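Reusable Cleaning Cloths in Shared School Workrooms
Project report by Constanza Garrido and Mbali Shabalala
Jun 20, 2021

Background

The workrooms at Pevinano used paper towels for nearly all cleaning until January. Students used them on benches, on tools and on their own hands, and the bins filled up fast. The supply records we were given show that 2,820 sheets were used in one term. Our project looked at whether cloths that can be washed and used again would do the same job, and what it would take to keep them in use.

We did not study kitchens or restrooms. Those rooms have their own cleaning rules and we had no say in them.

Method

We bought cotton cloths from Areck and put them in 7 workrooms. Each room had a hook for clean cloths and a lidded tub for dirty ones. The tubs went to the laundry room every Friday. Before the trial started we showed each class how to use the tubs, which took less time than we had planned for.

A cloth was marked as finished when it had a hole or when a stain was still dark after two washes. Light stains did not count. We changed this rule early in the project, as our first version had us throwing out cloths that still worked well.

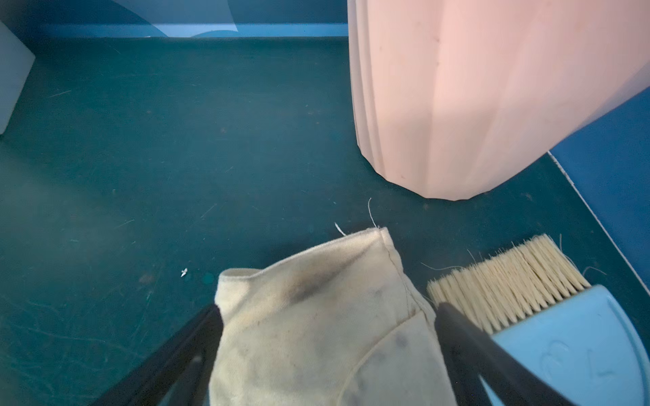
Figure 1. Cream cloth with a grey-black smudge and fainter grey stains.

Grease and graphite were the hardest marks to get out. Glue was less of a problem than we expected if the cloth was soaked the same day. When it was left over a weekend it set hard, and the cloth had to be cut up for rags. Paint depended on the type. Water-based paint washed out and oil paint did not.

Results

Paper towel use over the trial term fell to 544 sheets. Most of those were used in the art room at the Toledo building, where students did not like sharing cloths for brush cleaning. We think that is fair and would leave paper towels in that room.

The laundry was the weak point. The machine was out of order for 9 days in the middle of the term, and the rooms ran out of clean cloths. Some classes went back to paper and were slow to change again after it was fixed.

Bench tops

Several teachers asked if the cloths would scratch the benches. We looked at the surfaces before and after the trial and could not tell any difference.

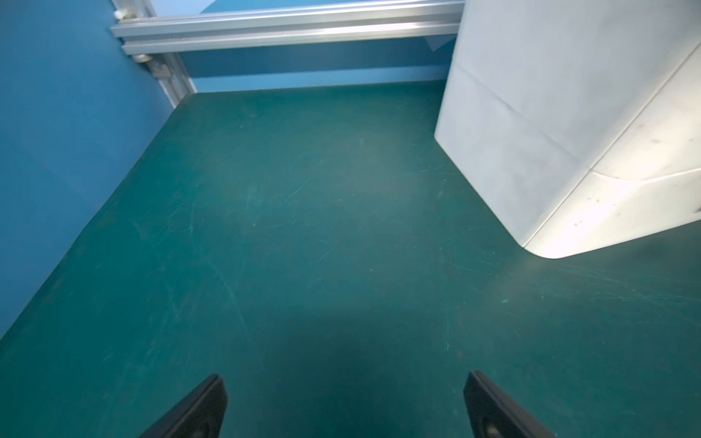 Most of the older tops had plenty of fine scratches before we started, so a new one would be hard to spot. A better test would use a new panel and a set number of wipes with the same pressure each time. Grit caught in a cloth is more likely to mark a surface than the cotton itself, and shaking the cloth out first should help.

Changes for next time

We would buy more cloths at the start so that one missed wash does not empty the hooks. We would also like to compare the Areck cloths with the thicker ones sold by Nemeo, which cost more and may last longer. The tubs need larger labels, as people kept putting scrap paper in them.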